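# Working with Pluvier: common questions

Updated 9/26/25

**What does Pluvier do?**

We advise utilities and industrial sites on water reuse, leak reduction and permits. Most assignments start with a short review of meter data and contracts.

**How long does a review take?**

Usually 12 weeks. Larger networks, meaning 3000 connections or more, are split into zones and reviewed one at a time.

**Do you sell equipment?**

No. We don't take commissions from suppliers either. If you need pumps or meters, we help you write the tender and compare the bids.

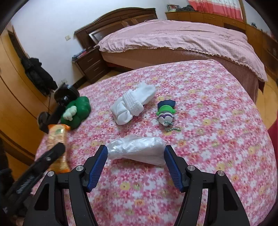 One client at Zomow asked whether that also covers software, and said their last adviser had pushed a single billing package from the first meeting. It does cover software – we hold no reseller agreements.

**What will you need from us?**

- Two years of meter readings
- Current supply and discharge permits
- A contact who can arrange site access

**Can we hire you for one question only?**

Yes. Short calls are billed at $300 an hour, or $400 if a written note is needed.

**Are you taking new work?**

We have openings from December. Gashi and Drodel sites should go through their existing account lead.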